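Wednesday, 3rd January

The laboratory at Skotaddale reopened this morning after the holiday closure. I record the day's proceedings at greater length than is my habit, as the question put to us in September by the directors of Etevau remains open: whether a pair of robot arms can yet be trusted with the ordinary tidying that consumes so much of a working day, both in the home and on the shop floor.

The task selected for the present stage is a modest one. Toy bricks are to be gathered and stacked. A child can manage it, and for that reason it was preferred to anything more impressive.
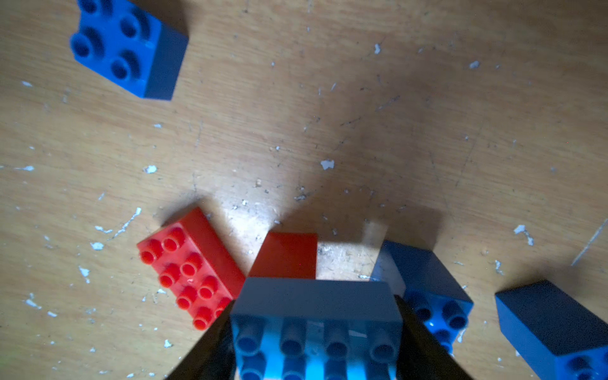
My own position, which I set out in the autumn paper, has not changed a great deal. Picking up a single object is no longer the chief difficulty. The trouble lies in what follows: setting it down square, judging whether it has seated, and deciding which piece to take next when several lie close together. A person clearing a playroom makes these decisions without noticing them. A machine must be given the means to make each one, and it must make them again whenever the pieces lie differently.

The Tulgate office has asked for a success rate of 70 percent before it will discuss a trial in its packing room. I consider the figure reasonable, though I would ask what is to become of the remainder. In a packing room a dropped part is a nuisance. In a kitchen it may be a broken glass, and the householder will not be consoled by a percentage. 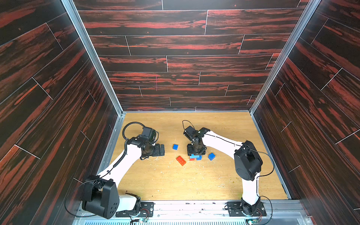
The matter of force also occupied me for much of the morning. Bricks that lock together must be pressed, and a press that is slightly off center may tilt the lower piece or send it sideways. I have asked that the written procedure treat placing and pressing as separate steps, with a pause between them. This will cost time. I would accept slower work for the present — speed can be argued over once the work is sound.

Lunch was late and taken at the desk. The heating on the east side is still poor.
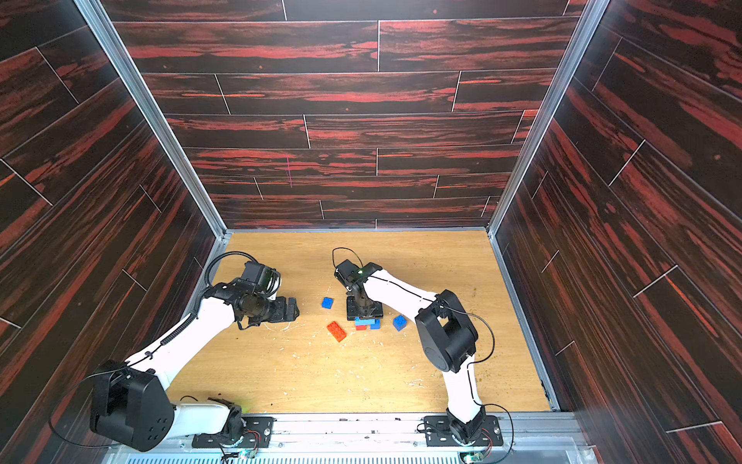

I spent 3 hours of the afternoon on the revised Wu proposal, which would extend the work to folding towels and loading a dishwasher. I am in favor of the towels and against the dishwasher. Cloth is difficult, but it forgives mistakes. The proposal also assumes that two arms will do twice the work of one, and I have marked that passage for correction. Much of the value of the second arm lies in holding or steadying, and the schedule should reflect it.

There remains the question of cleaning up crumbs and shavings, a chore that the proposal omits entirely and that any household would place near the top of its list.
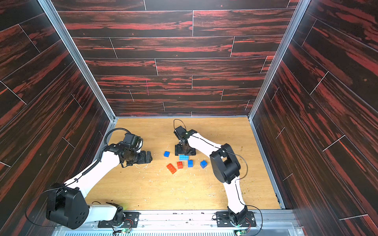
Etevau wrote back before the close of business that it would gladly pay for a machine that did one dull job all night, however slowly, and that it had no interest in one that did 7 jobs when supervised. I find this a fair statement of the customer's view, and it has been entered in the project record. It does favor the shop floor over the home, where dull jobs seldom arrive one at a time.

The draft reply is to go out within 5 days. It will state that the arms are not ready for unsupervised household use, and it will recommend that the brick work continue on its present terms. The towels must wait for a decision on funds.

Left the building after dark. The grocery order still has to be placed.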